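Konholm Opens Care Program for Hand-Held Grippers

CIDMONT, Sep 19, 2025. Konholm is happy to announce a care and repair program for its two-piece hand-held gripper sets, the kind people carry from room to room to record everyday chores such as folding clothes on a bed.
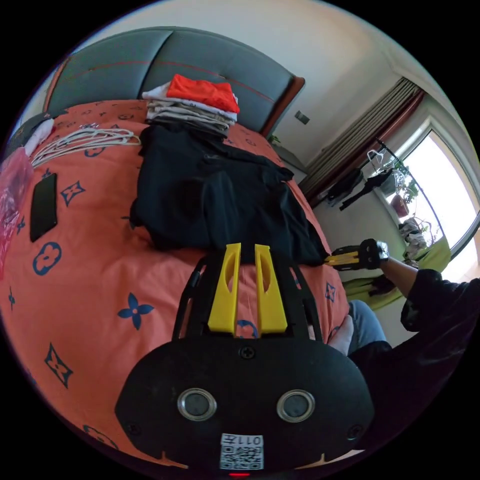 Product Care

Every enrolled pair gets a full checkup after 50 hours of use, and our Makhubela workshop will have it back in the mail within 48 hours. We look over the yellow fingers, tighten the screws and make sure both halves still close the way they should, and we're always glad to talk things through by phone!
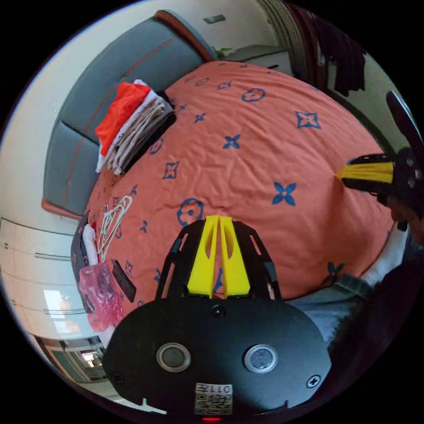 Between checkups, a little kindness goes a long way. Wipe the fingertips with a soft cloth, keep the label clean enough to read, and please don't overtighten anything.

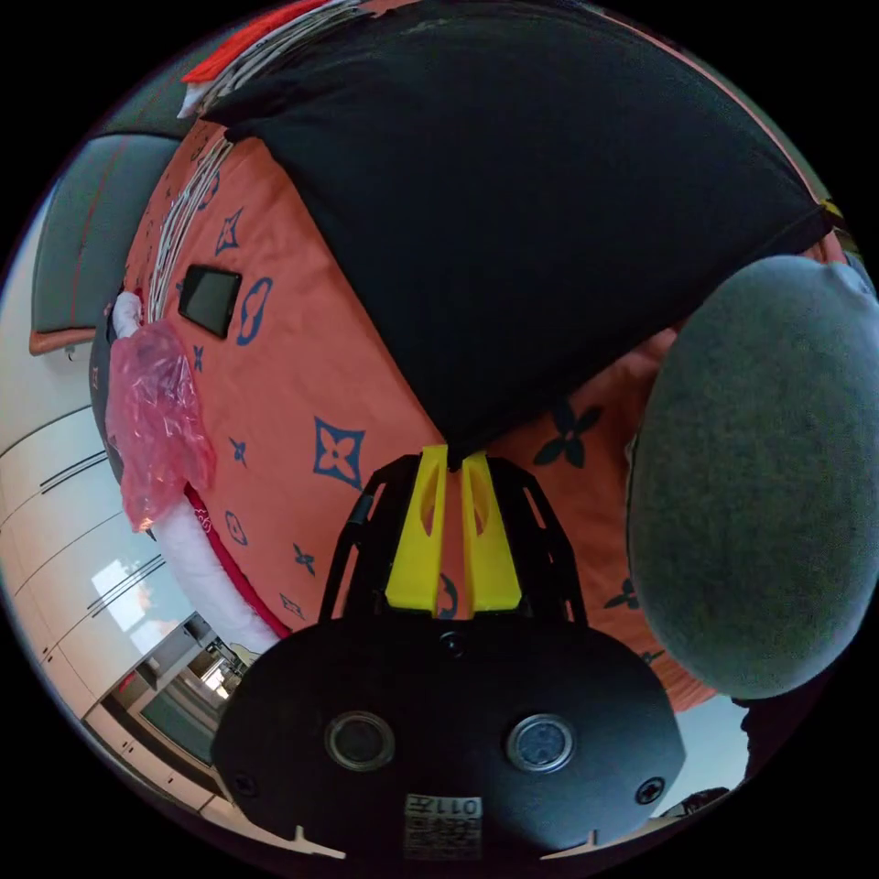 Spare fingers come in packs of 4, and we have set aside 3,000 packs at our Butau warehouse so that no one has to wait long for a fresh set. Enrollment is open now, and the first checkups begin in November.

Contact: Konholm Press Office, Cidmont | © 2025 Konholm | Back to top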